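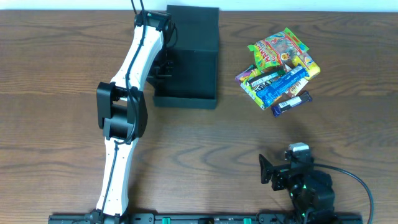
Foreign money at home: tips for the currency drawer

Every house has one. Coins from three trips ago, a wad of notes in an old passport cover, a travel card with who knows what on it. Spent a weekend on ours, here's what worked. Quick notes, will tidy up later.

Get it all out first

Coats, suitcases, toiletry bags, glove box, the kitchen junk drawer. Inside pockets of suitcases especially. Don't sort as you go, just pile it up.

Then three piles. Notes you'll use again. Notes you won't. Coins.

Coins are their own problem. Most exchange desks won't touch them. Airline charity envelopes will, and some schools and thrift stores. Or hand them to whoever is traveling next. Our euro coins went to Éabha Egan for her April trip, she paid me back in coffee.

One envelope per currency

Plain letter envelopes. On the front write the currency, the total, the date you counted it. Pencil, so you can change it. Ziplock bags ok for coins but notes get curled in them and then the counter person gives you a look.

Don't staple. Don't use rubber bands either, old ones go sticky and leave a brown line. Paper clip if you have to.

Put the large notes at the back, all facing the same way. Takes a minute and you can count the thing at a glance after.

Check the notes are still good

Countries retire notes. Paper gets swapped for plastic, designs change, sometimes there's a cutoff for shops and a much later one (or none) for the central bank. Look up each one on the central bank's own site. Not a forum. Not a collector's site.

If a note's been pulled from shops you can often still mail it in with a form. Slow. Read the form twice, mine came back for a missing signature.

Torn notes: leave them alone. No tape. More than half there and both serial numbers showing, a bank will usually at least look at it.

What's it worth? Keep it rough

Don't convert every coin. Write the home value on the envelope, round down, done. Mine came to $229 in total, more than I'd have guessed, and $143 of that was in one envelope I'd forgotten completly.

Use the mid-market rate for your own list but don't expect to get it at a counter. The gap between the two is what you're paying, even when the sign says no commission. Easy way to check: ask how much you'd get for 100, then ask how much it costs to buy 100. Big gap, walk away.

Peadar Kavanagh (neighbor, used to work a booth) says ask for the final amount in your hand before you pass anything over. Fees come off at the end otherwise. He also says weekday mornings, since weekend rates tend to be padded when the markets are shut.

Sell it or keep it

Going back within a year or so? Keep it. You'll lose on the sell and lose again on the buy.

Not going back? Sell it now. Waiting for the rate to get better on a small envelope is a waste of a drawer. Even a good swing on 60 bucks buys you a sandwich.

High inflation currency, sell or spend before you leave the country. Really. Had notes from one trip that were worth a nice dinner when I got home and a bus ticket two years on.

Friends first, desk second. Split the difference on the rate and both of you come out ahead. Look up the rate together on one phone so there's no argument. 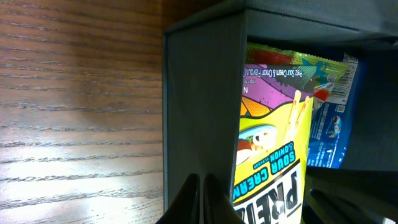 Travel cards and app balances

These count too. Easy to forget as there's nothing to trip over.

Log in to each one. Write down the balance, currency, expiry date on the card, and whether there's an inactivity fee. Some start nibbling after a year of no use. If it's small, spend it down online on something priced in that currency, or move it back home and close the thing.

Check if the balance survives when the plastic expires. Usually does. Usually you have to ask.

Turn off auto top-up. Had one filling itself every month from my checking account for no reason at all.

Paying abroad: card machine asks "your currency or theirs", pick theirs. Same at the ATM. Picking your own means the shop's bank sets the rate.

The one page sheet

Single sheet of paper, taped inside a cupboard door. Columns: currency, how much, where it is, date checked. No card numbers on it, no PINs, obviously.

I did a spreadsheet version first with rates that update. Pretty, looked at it twice. Paper won.

If you do go the spreadsheet way, put the rate in one cell per currency and point everything at that. Don't type the rate into every row. And write which way round it is, dollars per euro or euros per dollar. I had one upside down for months, it said we had 1,075 in yen-money when it was nothing like that.

Where to keep it

Somewhere dry, flat, and boring. Not the kitchen drawer over the dishwasher, steam gets in. Not the garage. A document folder with the passports is fine, or a lidded box on a closet shelf.

Bigger amounts go in the bank, or sell them. Home insurance often has a low limit on cash and foreign cash counts as cash. Check your policy wording, there's normally a line on it.

Keep the receipt from when you bought it. Some places do a buy-back deal at the same rate if you still have the slip and you're inside thier window. Put the slip IN the envelope, don't file it.

Small stuff

Wash coins? No. Collectors hate it and nobody else cares.

Kids like the leftover coins. Map on the wall, coin stuck next to each country with poster putty. Comes off again if you need to.

Keep one small note and a few coins for any place you go a lot. Luggage cart, bathroom, tip for the driver. Clip them inside the passport cover the night before, take them out when you're back or the whole mess starts over.

Odd coins you can't identify: search by the words on the rim. No words you can read, try a photo search with the coin on plain paper.

Traveling with a lot of cash, look up the declaration limit for both ends. It's often the total for the family, all currencies together, and travelers checks can count.

Go through the drawer twice a year. I do it when the clocks change, same day as the smoke alarm batteries. Ten minutes now that the envelopes are done.

Updated September 15, 2026. Added the bit about auto top-up.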